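7. Return conditions and the small operator

Short section, but the disagreement between lessor and airline is sharpest at this point, so it gets its own number. Delivery gets the press release. Return gets the invoice. Most of the papers we read stop at the monthly rent and the security deposit, and treat the end of the lease as a date on a calendar. For a carrier with a big fleet that may be fair enough. For a carrier like Tralside, with turboprops on thin routes and one hangar at Latach, the last year of the lease is a different business from the years before it.

Terms first. By return conditions we mean the state the aircraft has to be in when it goes back — airframe checks, engine and propeller life remaining, landing gear, paint, cabin, paperwork. By redelivery we mean the handover itself, including the ferry flight. Some contracts mix the two. We keep them apart where we can, and say so where we can't.

7.1 What the contracts ask for

The Flernau leases all follow one template, with riders. The template was plainly written for jets. It asks for a check schedule that makes sense for an aircraft flying long sectors, and then the rider swaps in turboprop wording for the engines but leaves the airframe clauses alone. Result: cycles are undercounted in importance. A turboprop on the Latach–Paisan shuttle lands far more often per flying hour than the template expects, so gear and brakes reach their limits well before the hour-based items do. The maintenance reserve doesn't follow. It is paid by the hour. By year 7 of the sample lease the gear reserve was short, and the shortfall was the airline's to cover.

The paperwork clauses are the other half. Every life-limited part has to have an unbroken trace back to birth. Reasonable. But parts were swapped between aircraft at Latach during bad winters, as they are everywhere, and the swap records were kept on the hangar's own forms and not the lessor's. Same information, mostly. Flernau's records reviewers rejected the hangar forms all the same, and the airline had to rebuild the trace from work orders. This took longer than the physical check did. We were suprised by that, the airline was not.

Cabin clauses are vague. "Clean, serviceable and fit for immediate passenger service" or words close to it. No wear limits for seat covers, nothing on carpet. A galley drawer that sticks is either serviceable or it isn't, depending on who is pulling it. We come back to this in 7.4.

7.2 Timing

A lease ending in November is a bad lease, from the airline's side. Reasons are ordinary. Hangar space is tight as winter work comes in. The paint shop slot, if paint is needed, has to be bought from outside the region and everybody wants the same weeks. Ferry weather is poor. And the replacement aircraft, if there is one, is being inducted at the same time by the same engineers.

Why sign such a lease at all? Because the start date was set by delivery, and delivery slipped. A lease signed to begin in spring begins in autumn, the term is fixed in months, and so it ends in autumn too. Nothing in the Flernau template lets the end date move back to where it was meant to be. One rider allows a short extension at full rent, on notice of 9 months. Too long. No small operator knows its winter program that far ahead, or not well enough to pay for it.

We modeled the case simply. Aircraft out of revenue service from first hangar input to signed acceptance, rent still running, reserve top-ups treated as cash out in the final quarter. No attempt to price lost connecting traffic; the data are too thin. Even so the end-of-lease cost moves a lot with season, more than it moves with the age of the airframe. Which is the opposite of what the lessor's pricing assumes.

A caution. The model takes the return check as a single block. In practice findings come in late, parts are ordered, the aircraft sits, and the block splits in two. Tralside's planners told us the second half is where the money goes. We believe them but cannot show it from the records we have.

7.3 Who carries the risk

State-backed lessors, and lessors acting on a state program, are supposed to be gentler here. The public case for them is that thin routes get aircraft they couldn't otherwise afford. In rent, yes, this holds: the rents are low against the commercial offers we saw. In return conditions, no. The clauses are the same or harder. A plausible reason is that the program is judged on placements, on how many aircraft go out to how many regions, and rent is the visible price. Return conditions are not visible to anyone outside the contract, so that is where the lessor's engineers get to protect the asset.

The effect is a cheap aircraft with an expensive ending. Operators who have been through one return know this and set money aside. First-time lessees don't. Among the operators interviewed, the ones on their first lease had budgeted for the check and for nothing else — no records labor, no ferry crew, no consumables, no cover aircraft.

Security deposits make it worse, in a small way. The deposit is released on acceptance. Acceptance waits on open items. So a minor open item (a placard, a missing form) holds up the whole sum, and the airline's bargaining position on every other item gets weaker by the week. We saw one item list with 15 lines open at first inspection, and the argument was over cabin lines nearly all the way through. The heavy items had been agreed early. They have numbers attached. Cabin lines don't.

A partial release would fix most of this. Hold back a stated sum per open item, release the rest. Flernau says its financing banks will not allow it. We haven't seen the bank documents.

7.4 Cabin and loose equipment

Small money, lots of correspondence. Loose equipment means whatever is carried in the cabin and isn't bolted to it: galley inserts, trolleys where fitted, blankets, towels, cleaning stores, infant belts, the demo kit. Safety items are listed by part number in every lease and cause no trouble. The rest is listed loosely or not at all.

Two problems with that. First, ownership. Galley inserts that came with the aircraft belong to the lessor, inserts bought later belong to the airline, and after a few years they're all in the same store at Paisan and look alike. Second, condition. Soft goods wear out several times over in one lease term and are replaced as they go, from whatever supplier is cheap that year. The contract wants them returned "in like kind." Like what? The original supplier may be gone, the color discontinued. On one return the lessor asked for a full matching set of soft goods for an aircraft whose next customer was going to strip the cabin anyway.

We would drop soft goods from return conditions altogether and settle them with a flat sum. In the sample contract the disputed soft goods came to 700 in the contract currency, well below what the letters about them must have cost in staff time. Textile items of the usual type are easy to describe in words and hard to describe in a contract (Figure 9).

Figure 9. Towel, light blue, ribbed, folded, on a white surface.

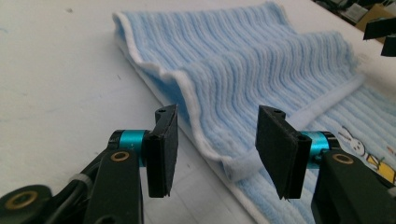 Not a flat sum, wrote one reader of the draft, on the lessor side: a flat sum gets negotiated up front, by sales staff who want the deal closed, and it will be set at nothing. Then the aircraft comes back bare and the next operator complains to us. The same reader would accept a short list of excluded items instead, signed at delivery, with everything off the list returned as found.

That is a fair point and we take part of it. A signed exclusion list deals with the ownership problem too. It does not deal with wear. "As found" is a phrase that has already failed once in these contracts, and a photograph set taken at delivery would be needed to give it any meaning. Some operators do this. Tralside started with its latest aircraft, no result yet, the lease is young.

7.5 What we could not settle

Engine return conditions are left out. They're in a separate power-by-the-hour agreement for most of the fleet and the operators weren't free to share it. Leaving them out probably makes the picture look milder than it is, though by how much we cannot say.

Propellers: partly covered. Blade life was in the records, hub overhaul was not.

Also open is whether a regional operator could pool return work with its neighbors, sharing records staff and a paint slot. Latach has the floor space for it in summer. The obstacle is that the leases are confidential against each other, so two airlines with the same lessor and the same template can't compare item lists without asking permission. Permission was asked for once. The reply took the form of a reminder about the confidentiality clause.

Last, the template itself. Flernau circulated a revised airframe rider on 11 June 2019, after our document review had closed. It adds a cycle-based reserve for landing gear, which answers the first complaint in 7.1, and leaves the cabin wording as it was. We have not tested the new reserve rate against the shuttle flying. Section 8 uses the old one thoughout.

Contact | Copyright | Back to top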